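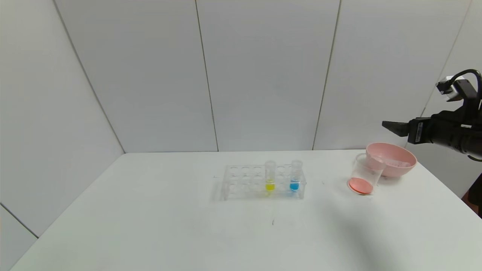
Darlene Doucette wants to know why the policy gets credit for a grasp when the liquid color in the cup was never part of the instruction. Fair question, raised at the end of the morning call, and it changes how I score this block, so I am writing the scoring down before running anything else.

Notebook, October, bench B. Entry continues from the camera dropout notes.

Purpose of the block: find out whether the wrist view alone carries enough information to close on a thin clear wall, or whether the policy is leaning on the head view and the colored liquid to find the object. Clear containers have been our worst class since the summer. The depth channel is useless on them and we stopped feeding it in.

Policy under test is the Piltus checkpoint, fine-tuned on 2,093 teleoperated episodes. Maarten Dijkstra's count before filtering was higher, but he dropped the ones with desynchronized wrist frames. I have not rechecked his filter.

Conditions:
A – both cameras live
B – head camera masked after the approach phase
C – wrist camera masked throughout

14:10. Started on A. Yellow and blue in the rack, red-orange in the loose cup. Tipped starts are scored separately from upright starts. In the old sheets they were pooled, and I think that hid most of the failures.

Scoring, revised after Darlene's point:
Grasp = both fingers in contact, cup clear of the table for 3 s.
Correct grasp = as above, and the object named in the instruction.
Color is now recorded as its own column. If the instruction says only "the cup" then a grasp on any cup is a grasp, but it goes in as ambiguous and is left out of the headline rate.

42 trials planned, split evenly over the three conditions. Order randomized with the Cullix script, seed noted in the run file.

Partial results, upright starts only. Condition A: 12 attempts, 9 grasps. The three misses are all the same type. The fingers close too high, ride up on the rim, and the cup rotates out. Condition B looks close to A so far but I have too few to say anything. Condition C is bad in the way expected: approach fine, then the gripper stops short by more than a finger width and closes on air.

Tineke Van Acker asked for the wrist frames at the moment of closure, so the logger now saves one on the gripper-close event as well as the regular stream. It costs a little disk. With the cup between the fingers, the rim and the red-orange disk at the bottom are both clear in the wrist view, and the rack stays in view behind. That last part matters for the ambiguity question: at closure the policy can still see the other two colors.

Possible confound. The lettering on the cup wall is the only dark, high-contrast feature on it. If attention is landing there, the results say little about clear plastic in general. Gil-soo Ji has the attention maps from the De Graaf comparison and can run the same code on these frames. Need an unprinted cup of the same diameter for a control.

Second possible confound, smaller: the dark mark on the tabletop. It should be wiped before the next block and the wipe noted in the log. Leaving it alone for now so that conditions stay constant within this one.

16:35. Finger force limit unchanged all afternoon. Leonilde Rebelo suggested lowering it for the thin wall, and I agree, but not in the middle of a block. Compliance changes the rim failures and I would lose the comparison with A.
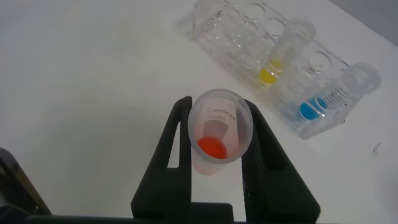

Open items

1. Finish B and C, upright and tipped, same seed.
2. Unprinted cup control. Onberg has them by the sleeve, order code is in the consumables sheet.
3. Repeat A with plain water in all containers. If the grasp rate drops, the colored disk is acting as the localization cue and Darlene is right to want it out of the headline number.
4. Check time offset between wrist and head streams. The dropout fix may have added a frame of delay – compare against last month's calibration clip.
5. Rescore the old sheets with tipped starts separated. Maarten has the originals.
6. Send closure frames to Tineke and Gil-soo once the block is complete, not before.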